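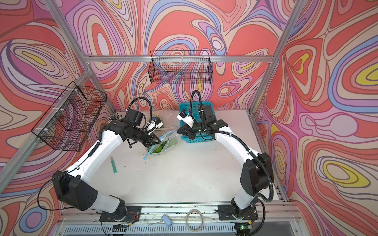

The two-arm cell in use with a bag of greens and a small basket. Both arms carry a wrist camera above the gripper.

Embla Tveit had been comparing grippers for most of the autumn when we spoke in October, and she was not yet ready to name a favourite. She runs the bench at Stiva, where two arms share one white tabletop and spend their days handling groceries.

"People ask me which gripper is best, and I ask them what they want to pick up," she says. "For a box, nearly all of them will do. For a plastic bag of salad I would have a short list."

The work was ordered by Farketti, which packs mixed grocery orders and wants to know if the same pair of arms can deal with both firm and floppy goods. Tveit and her colleague Eskil Solberg wrote a test set of 94 tasks. Some are as simple as moving a basket from one side to the other. The bag tasks come towards the end of the list and take up most of the time.

"The bag moves when you touch it," Solberg says. "You plan for the edge to be in one place, the first finger brushes it, and now it is in another place. A stiff finger pushes the plastic away. A soft finger follows it, but then it can't hold on to the zip strip."

They have tried two sets of fingertips on the parallel grippers. The first came from Fikau and has a hard, narrow tip. The second set was cast in-house from a softer rubber, with a flat pad. Solberg prefers the narrow ones for opening and the pads for lifting, and he has argued for fitting one of each. Tveit is against it.

"Then the left arm can only do left-arm jobs," she says. "As soon as the bag lands the wrong way round you have to turn it, and turning it is harder than opening it."

The controllers have caused more trouble than the fingers. The team began with a Yurchenko unit, which Solberg describes as easy to set up and slow to answer. When both arms held the same object, one would lag slightly and the plastic would be pulled tight between them. Bendik Fagerlund, who writes the control software, swapped it out after a fortnight and wrote his own timing layer for the replacement.

"I don't want to say the first one was bad," Fagerlund says. "With one arm I'd happily use it again. With two arms on one bag you notice every small delay."

He ran over 300 trials on the new set-up before he let anyone else change a setting. Failed trials are kept and sorted by hand. Most of the failures he has looked at so far come from the grip on the first edge, and very few from the lifting.

On cameras, the group agrees more readily. Each wrist has its own, mounted over the gripper so that it looks along the fingers. They tested a position on the side of the wrist as well and gave it up. The view was wider, but the tips were hidden whenever the hand turned inwards, and clear plastic was hard enough to see already.

Patterned walls are part of the test too. Stiva changes the panels between rounds, and the present ones are covered in swirls of coral, lilac and blue.

"With plain grey behind it, the system did well and we were pleased with ourselves," Tveit says. "Then we put up a pattern and the scores dropped. A customer's kitchen or packing room is not plain grey, so I would like to find that out here."

Cables are her other complaint. A loop at the wrist needs enough slack for the hand to turn, and too much slack catches on things. She has moved the clips several times and expects to move them again.

The next round starts on a Monday and will repeat the bag tasks with both sets of tips, using the same controller throughout. Ulla Kristiansen at Farketti will get the results before anyone decides on buying. Asked what she hopes to see, Kristiansen keeps it short.

"I want to know how often someone has to step in," she says. "Speed we can talk about later."

Solberg still thinks one of each would work. Tveit has told him he can have an afternoon to try it once the round is done.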